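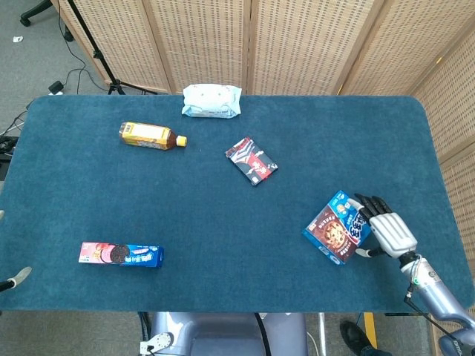 Table covered in teal-blue cloth, with packaged grocery items.

Kedard Event Hire
Pre-Event Safety Checklist: Candles, Table Dressings and Hired Decorations
Venue: Litport Hall, main room and side room
Booking reference: 3678
Date of inspection: 15 Sep 2021
Inspected by: Ilze Paulauskas
Checked by: Aušra Lepik

This form is to be completed before guests are admitted to any wedding or private function at which naked flames are used. Items marked Action must be closed by the person named before the room is released to the client.

Section A. Candle holders
A1. Glass holders free from chips and cracks: Action
Comment: 2 outer glasses from the Shakya set have chipped rims. Withdrawn and returned to the store. A. Lepik to replace.
A2. Votive inserts sit level in outer holders: Pass
A3. Water added to outer holders where required: Pass
Comment: Water is to be poured after the tables have been laid. The client has been told that floating petals are not permitted in lit holders.
A4. Glitter and painted finishes confined to outside surfaces: Pass
Comment: One batch had loose glitter at the base. Wiped down and accepted.
A5. Spent candles removed from inserts: Pass

Section B. Table dressings
B1. Cloths lie flat with no trailing edges in walkways: Pass
B2. Runners and ribbon kept clear of flames: Action
Comment: Ribbon on the top table passes between the holders. To be pinned back along the front edge. I. Paulauskas.
B3. Dried or artificial flowers labelled as flame-retardant: Not confirmed
Comment: The Sulent garlands carry no label. They may be used on the entrance arch, where no candles are placed. They may not be used on tables.
B4. Place cards and favours set back from holders: Pass

Section C. Room and access
C1. Fire exits clear and unlocked: Pass
C2. Extinguishers in place and in date: Pass
C3. Fire blanket available at the serving hatch: Action
Comment: Blanket missing from its hook. The same point was raised in August. The hall office has been asked to supply one before doors open.
C4. Draughts from windows and heaters considered: Pass
Comment: Side room window to remain shut while candles are lit.

Section D. Storage and return
D1. Crates stacked no higher than shoulder height: Pass
D2. Crate 3161 repaired and fit for use: Pass
Comment: New handle fitted. Weight limit label still to be replaced.
D3. Holders to be cold and emptied before packing: Client informed

Result: Room may be released once A1, B2 and C3 have been signed off. B3 remains restricted as stated.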